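**Workplace automation at Jaltero** refers to the gradual change in packing and sorting work at Jaltero, a contract packing company, after it began using robot arms supplied by Tronine. The company packs small cartons, sample kits and bottled goods for other firms. It is often cited in local training courses as a case of automation in a mid-sized workplace.

## Background

Before the change, all packing at Jaltero was done by hand at long tables. Workers folded cartons, filled them and placed them in bins for shipping. The company had 100 employees, most of them on the packing tables. Orders were short and varied, and earlier machines built for one product at a time were of little use.

The first Tronine arms were installed in August at the Erari site. They handled a single carton size and stopped often, mainly when a flap was bent or a carton lay on its side. A worker had to clear each stop by hand.

## Demonstration work

To widen the range of items the arms could handle, Jaltero set up a demonstration group of nine packers. Members of the group perform ordinary table tasks with hand-held grippers, and the recorded movements are used to train the control software. Each task is repeated many times with small changes in where the items are placed.
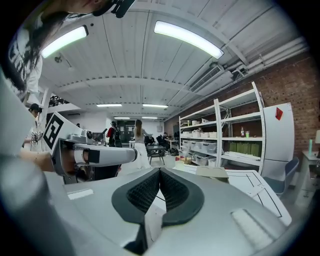
Packers were chosen over engineers for this work - they already knew how a carton behaves when it is pushed, tilted or picked up by a corner. A full set for one product consists of 655 recordings. Members of the group work in shorter shifts than those on the packing tables, after early complaints of sore wrists.

## Effects on staff

Jaltero did not lay off packers during the first stage, but it stopped replacing those who left. Several table jobs were turned into monitoring jobs, in which one person watches a number of arms and clears stops. Pay for these jobs was set one grade higher following talks with staff.

Opinions among workers are mixed. In a staff survey, lifting and night work were the tasks people were most willing to give up. Monitoring was described as easier on the back but dull, and some older packers asked to return to the tables. Rights to the recordings remain under discussion, as packers receive no further payment once a recording is in use.

## Other sites

A second installation at the Buthelezi warehouse uses the same software for returned goods. Cartons with torn or missing labels are still sorted by hand there.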